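## 3. Where Small Things Are Kept

We began, as most people who study household storage sooner or later do, with the single drawer, and we found ourselves lingering there far longer than we had planned (Figure 1).
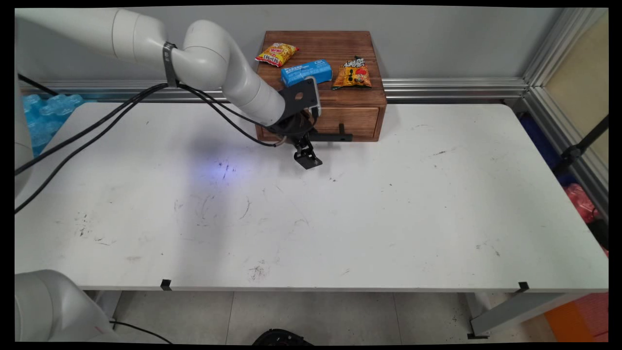

### 3.1 Households and visits

**Figure 1.** A wooden box with one drawer and a small black handle.

The families in Paju were wonderfully patient with us. Over the course of August we collected 342 accounts of where buttons, stamps, spare keys and old letters live, and Birutė Šimkus sat through many an afternoon of coffee while people remembered, out loud and at length, which grandmother had kept what and where. We asked everyone the same opening question ("Where would you look first?") and then mostly let them talk.

### 3.2 What people told us

Shared drawers came up again and again, and always fondly. People who kept letters in one tended to keep them near the kitchen, while keys drifted toward the front door. Grīnberga's earlier work in Clultlow found much the same thing for keys, though letters there were more often kept upstairs, and we come back to that difference in Section 5. Forty of our accounts mentioned a drawer that no longer opens properly and is still in daily use.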